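Zosport has printed a new edition of its product catalog and began mailing it to dealers on Thursday, September 12, 2024. The run is 258 copies, up from 200 for the edition that came out in May.

A reading copy is out at the Tian supply office for customers who want to look before they order.

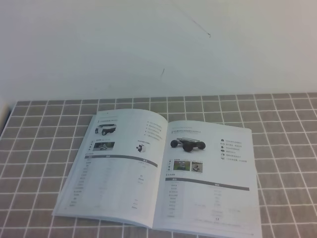 Zosport sells through dealers only and keeps no showroom of its own, so the catalog does most of the selling. Pages are white and printed mostly in black and gray, and one product page has a photo of a wheeled robot vehicle with a white body under a small gray heading. Prices are on a separate sheet that goes out with each dealer's copy.

Fengying Yin, who edits the catalog, said 19 entries were rewritten after dealers complained that the old ones were hard to compare.

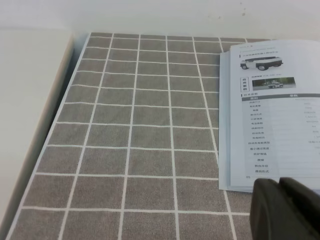
The catalog open on a gray surface with a white grid.

Printing was done by Liltier, which also handled the previous edition.

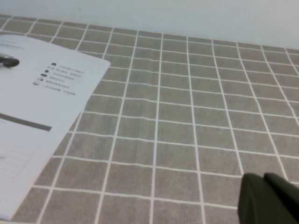
Dealers who want extra copies can ask for up to 2 each while they last. The catalog is a printed piece of more than one page – it lies flat enough to leave on a counter – and Zosport asks that one copy stay out for walk-in customers. Requests go through the Drirkanar order desk.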